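Sorting used packaging at a scanning bench

Applies to the returns bench and any other table fitted with a scanning column. One person can work through a crate's worth before a break. Wendisent labels follow the same steps, with the exception given in step 5.

Before you start

Clear the table down to the column, its base plate and one open-topped crate. Put the crate to the left of the base plate and turn it slightly so that the near corner does not catch your sleeve. Check that the base plate sits flat. If it rocks, readings will drift.

Steps

1. Take one piece of packaging at a time. Two sheets stuck together count as one until you have pulled them apart.

2. Open the piece out enough to find the shipping label. Do not flatten it completely — creases away from the label make no difference to the reading.

3. Lay it on the base plate, label up, under the column. For small bags, use the ruler ticks along the edge of the plate to note the width. Anything over 523 mm goes in the oversize cage unmeasured.

4. Wait for the tone. If there is none after 3 seconds, smooth the label with the side of your hand and try again. After 2 failed attempts, enter the number by hand on sheet 13.

5. Wendisent labels have the code on the reverse. Turn the piece over before step 3.

6. Sort by material. Clear and translucent film goes in the crate, woven sheet goes in the sack under the bench, and paper goes in the cage. Where paper and film are wrapped together, separate them first.
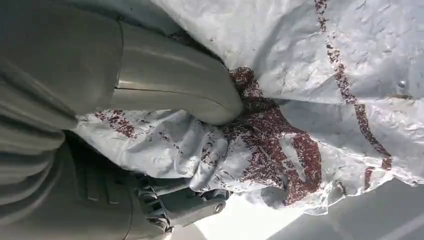
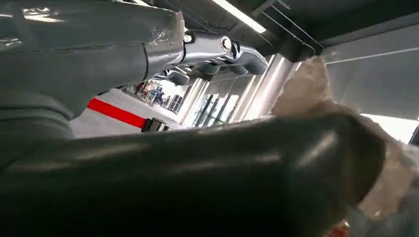
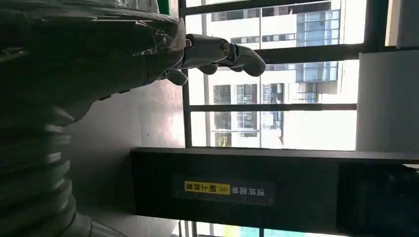
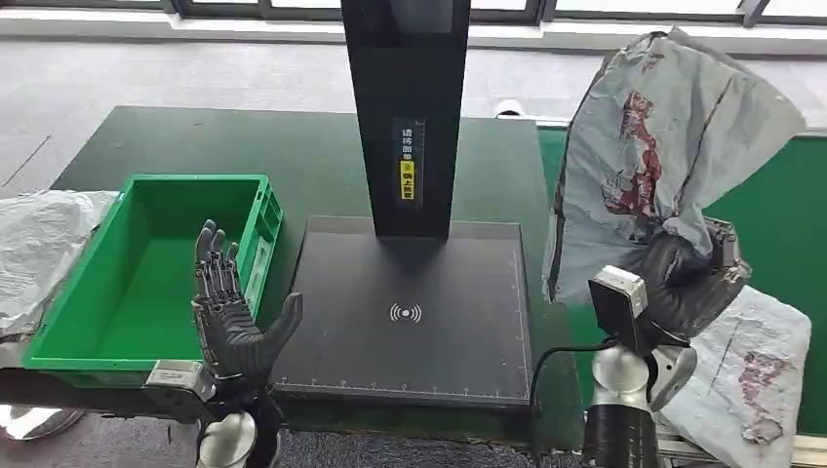
Handling used packaging. The last picture shows the bench layout, with the green crate to the left of the column.

Common faults

No tone on any label: the column has lost its connection. Switch it off at the wall, wait, and switch it on again.

Wrong width recorded: the piece was lying across the border line of the plate. Move it inside the line and repeat the reading.

Film sliding off the table: too much waiting at the left-hand end. Empty the crate sooner.

Crates are from Pruvberg and stack only when empty. Replacement base plates are ordered through Detlef Rieger. Sheet 13 was revised in June by Kiyoshi Furukawa — discard older copies.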